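The Night the Gripper Wouldn't Let Go

24 October 2026

Print this article
E-mail this article

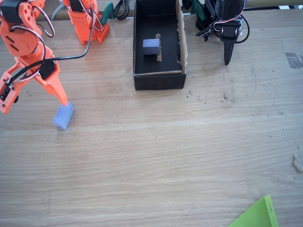 Raimo Halonen will tell you, if you give him long enough and pour him a second cup, that he never worried much about the small arms. The big ones at Britico had a fence and a light and a horn, and everybody walked wide of them. The printed ones on the tabletop were for picking up foam and putting it in a box, and people leaned right in among them with their sleeves rolled down.

So it was one of the small ones that got him, one evening in June. He had reached in to straighten a block, the way he had done all week, and the gripper closed on the side of his thumb and went on closing. The servo had stopped reporting its position. As far as the software knew, the jaws were still wide open, and it kept asking for a little more.

"It didn't hurt much at first," he says. "It was more like shaking hands with somebody who has forgotten you're there."

He pressed stop on the screen. The arm stopped, and the jaws held - stop, in that program, meant stay where you are and keep pushing. It took him 58 seconds to get to the power strip with his free hand, and by then the motor case was too hot to touch. He had a blood blister and a bad mood for 3 days.

The log ran to 2363 lines, and he read it all at his kitchen table that weekend. The dropped readings went back well before his thumb, a few at a time, always when the arm was stretched out and its cable pulled tight. A connector had been working itself loose, and the program had quietly filled each gap with the last good number.

The fix was plain enough. There is more slack in the cables now, a limit on the current, and a red switch by the front edge of the table that cuts the power to everything. After 12 missed readings the motor goes limp. Raimo still uses a long wooden spoon to move the blocks.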